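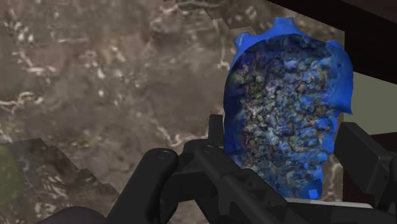

Floltby: Korallenbleiche am Hausriff, Datensatz v2

Hallo und schön, dass du reinschaust! Ich sammle hier meine Notizen zur Bleiche am Riff vor Plavard. Angefangen habe ich im August, ganz altmodisch mit Schreibtafel und Farbkarte.

Inhalt
kolonien.csv: 500 Einträge, je Zeile eine Kolonie
stationen.csv: 23 Stationen mit Tiefe und Wassertemperatur

Die Bleichstufe geht von 0 (gesund) bis 5 (abgestorben). Bei Weichkorallen bin ich mir oft unsicher, dann steht in der Spalte ein Fragezeichen – bitte nicht einfach rausfiltern!

Die Artnamen hat Tetsuya Shimada durchgesehen (tausend Dank!). An zwei Stationen fehlt die Temperatur, da war mein Logger leer.

Trennzeichen ist das Semikolon, Kodierung UTF-8.

Letzte Änderung: 2019-11-18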